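How to plan the budget for a first cleaning and storage robot

This page is for small laundries and guest houses which want to buy one robot arm on a moving base. I made such a plan for our linen rooms at Pusutik, and I made some mistakes in it, so please take the order of the steps seriously.

Step 1. Write down the tasks before you ask for prices. We wrote "clean the cabinets" and this was too short. A seller can not give you a price for such a line. Write every small job separately: wipe the flat door, wipe the door seam, change a label, turn a key.

Step 2. Mark which jobs need two hands. One arm is cheaper, but the second arm is difficult to add later. Our offer for one arm was $3463 for 3 months of rental, from Cutstead. Ask if the gripper is in the price.

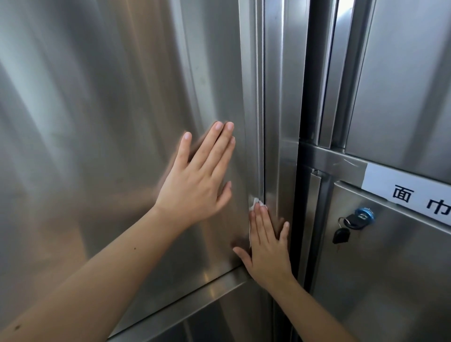
Cabinet work, for the task list.
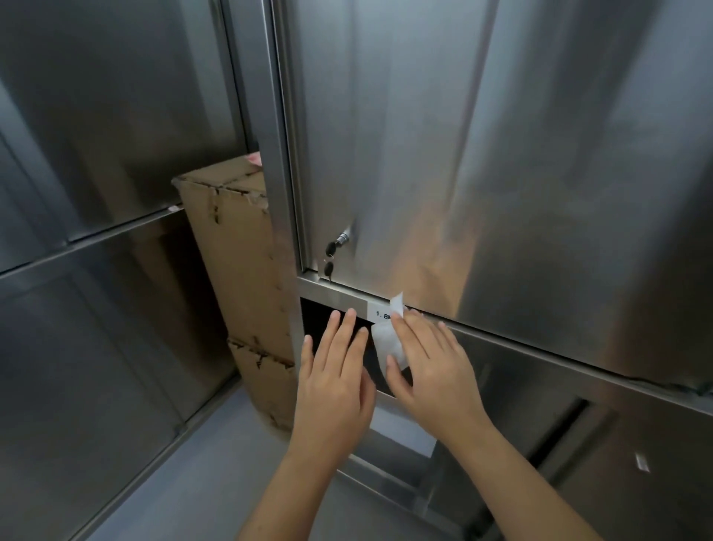
Drastdale wrote to me after the first version of this page that the seam and the label should go in the plan as jobs for people, at least in the first year, and that the money for a second arm is better kept for training hours. I agree with the first part. For the second part I would wait until the rental is finished.

Step 3. Put a limit for the extras. Ours is $4000 and it includes transport, spare finger pads and a floor check. Do not mix it with the rental money.

Step 4. Measure the way between the rooms. The base from Yin needs a door of 34 inches, and one of our doors had to be changed. Begin this in April if you want to start in summer.

Step 5. Ask for a test at your own cabinets. Shiny steel can be a problem for some depth cameras, so the test in the showroom is not enough. Have the result in writing before you sign.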